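Protokoll der Eigentümerversammlung, Wohnanlage Teltari

Zuletzt aktualisiert: September

Ort: Gemeinschaftsraum, Erdgeschoss
Beginn: 18:30 Uhr
Protokoll: Verwaltungsbeirat

TOP 1 Beschlussfähigkeit
Die Einladung ist fristgerecht zugegangen. Die Versammlung ist beschlussfähig. Das letzte Protokoll wird mit einer Korrektur genehmigt: Bei der Dachrinne war von »Erneuerung« die Rede, ausgeführt wurde eine Reinigung.

TOP 2 Umstellung der Heizkostenablesung auf Funk
Die Hausverwaltung Derkance stellt das Angebot der Firma Jendinar vor. Vorgesehen sind neue Verteiler in allen Wohnungen, monatliche Verbrauchsinformation und Abrechnung aus einer Hand. Der Anbieter stellt eine Einsparung von bis zu 15 Prozent in Aussicht.

Der Beirat fragt, worauf sich diese Zahl stützt. Die Verwaltung verweist auf die Broschüre. Aus der Versammlung wird angemerkt, dass eine Broschüre kein Nachweis ist und dass ein Ablesegerät allein noch keinen Heizkörper herunterdreht. Referenzobjekte mit vergleichbarem Baujahr liegen nicht vor — sie waren schon im Frühjahr zugesagt.

Kosten: 324 Euro je Wohnung einmalig, dazu die laufende Miete. Ob die Miete während der Vertragslaufzeit steigen darf, geht aus dem Entwurf nicht hervor. Die Verwaltung hält das für »unüblich«. Der Satz soll trotzdem in den Vertrag.

Beschluss: Vertagt. Die Verwaltung holt ein Vergleichsangebot bei Oksanen ein und legt den vollständigen Vertragstext vor, einschließlich Anlagen.
Abstimmung: 11 Ja-Stimmen, keine Gegenstimme, eine Enthaltung.

TOP 3 Feuchtigkeit im Fahrradkeller
Der im Winter aufgestellte Trockner lief durchgehend, die Flecken an der Nordwand sind geblieben. Die Verwaltung schlägt einen zweiten Trockner vor. Der Beirat möchte zuerst wissen, woher das Wasser kommt. Für eine Leckortung werden 700 Euro freigegeben, mehr ausdrücklich nicht. Das Ergebnis ist schriftlich vorzulegen, mit Messpunkten.
Beschluss: Angenommen, zwei Gegenstimmen.

TOP 4 Geräte im Gemeinschaftsraum
Für die gemeinsam genutzten Geräte fehlt weiterhin eine Liste. Vorgeschlagen wird ein Aushang mit Ausleihregeln. Den gab es bereits einmal, beachtet wurde er kaum. Der Beirat erstellt bis zur nächsten Sitzung eine Aufstellung. Wer danach noch etwas dazustellt, meldet es vorher an.

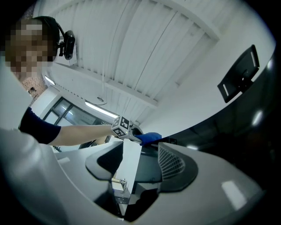
TOP 5 Verschiedenes
Die Haustür fällt nachts laut ins Schloss. Laut Verwaltung ist der Schließer eingestellt worden. Die Anwohner im ersten Stock hören davon nichts — oder eben doch, jede Nacht. Nachbesserung wird verlangt.

Der Gartentag bleibt an einem Samstag. Ein Antrag auf Verlegung wurde zurückgezogen.

Ende der Sitzung: 20:50 Uhr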